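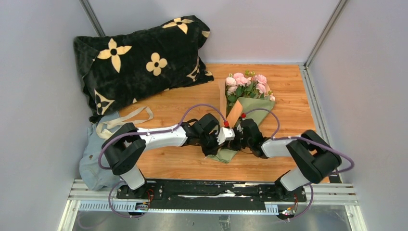
Slide 1. Opening and purpose

Good morning. My name is Harish Bajpai, and I speak today for the operations office at Skurnano. The subject is the gift packing floor at our Lakeck site and what the two-arm stations have changed for the staff who work there.

Let the slide stay up while people sit down. The item between the arms is a wrapped bouquet with pink blossoms. Mention that the right gripper holds the lower part, where the green paper narrows. Soft goods, such as the pillow and the denim tote bag, are part of the same product range.

Slide 2. Staffing

The floor employs 192 people. No position was removed when the stations were introduced. Fifteen employees moved from packing to station operator, a new job grade agreed with the site's staff council. Pause for questions on pay; the grade table is in the handout.

Slide 3. What the work is like now

Operators load the station, watch the handling, and step in when an item slips or paper creases. Packers told us they stand less and look at screens more. Several miss talking across the bench. We take this seriously, and the Nodgate layout places operators in facing pairs.

Read the comment from the evening shift in full.

Slide 4. Training

Each operator completes two days with the Upadhyay training unit before working alone. Staff logged 1,371 training hours in the first period. Refresher sessions are held during paid time.

Slide 5. Next steps

The second staff survey opens in December. Supervisors should release employees to complete it during their shift. Results go to all staff before any further stations are ordered.

Leave the contact slide up for questions.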